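Tipps für den Beistelltisch, vom Roboter abgeschaut
Januar 2019

Wer bei uns in Grarnow schon länger mitliest, weiß, dass ich gern in fremde Werkstätten schaue, und diesmal habe ich mich (mit viel Kaffee!) durch den Bericht des Projekts Susum gelesen. Dort lernt ein Greifarm, Kleinkram von Wohnmöbeln aufzunehmen. Gleich der erste Tipp passt auch zu Hause: Kabel bündeln, bevor man überhaupt etwas anderes anfasst.

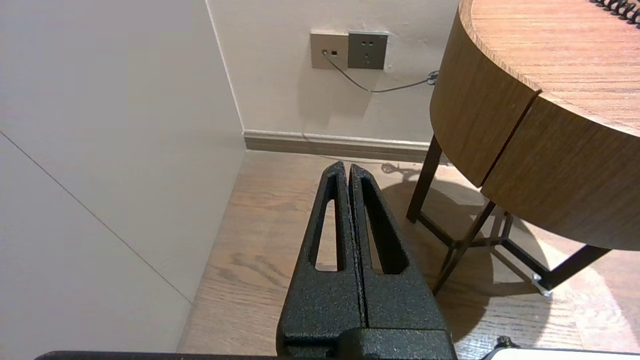 Beim Lernen wird jeder Griff vorgemacht, über 40 Mal pro Gegenstand, und jedes Mal liegt das Ding ein kleines bisschen anders. Das klingt mühsam, ist es wohl auch, aber von 1000 Versuchen gelangen danach 652, und bei immer gleicher Lage waren es deutlich weniger. Wenn Sie also Kindern das Tischdecken beibringen, stellen Sie die Sachen ruhig jedes Mal woanders hin.

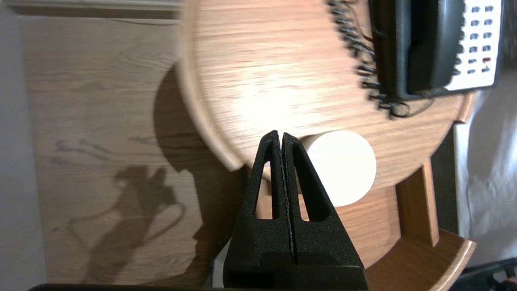

Am meisten Ärger machten helle, glatte Teile bei starkem Licht, die Kante verschwindet dann einfach. Ich kenne das vom Suchen nach Schraubdeckeln und drehe seither die Lampe etwas zur Seite, damit ein Schatten entsteht. Und flache Deckel greife ich jetzt wie der Arm: erst weit öffnen, über die Mitte gehen, dann langsam schließen. 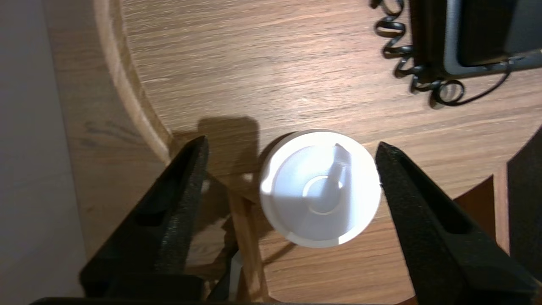 Weißer Deckel auf der Eichenplatte, die Finger noch weit offen.

Noch etwas zum Telefon, weil viele von Ihnen ja wie ich noch eines mit Spiralkabel haben. Im Bericht steht, man solle rund um solche Geräte eine Handbreit frei lassen, und ich habe es 8 Tage lang ausprobiert, mit schönem Erfolg: kein Schlüssel mehr, der sich im Kabel verfängt, und das Staubwischen geht auch flotter.
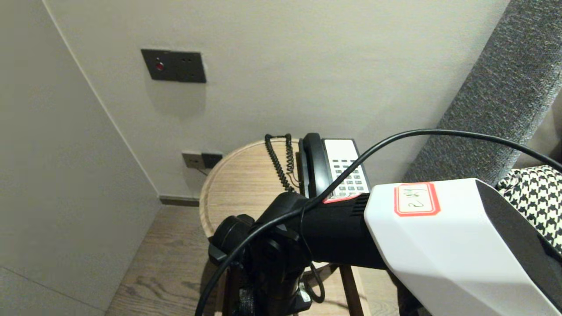 Schnurtelefon auf dem runden Beistelltisch, davor der Greifarm.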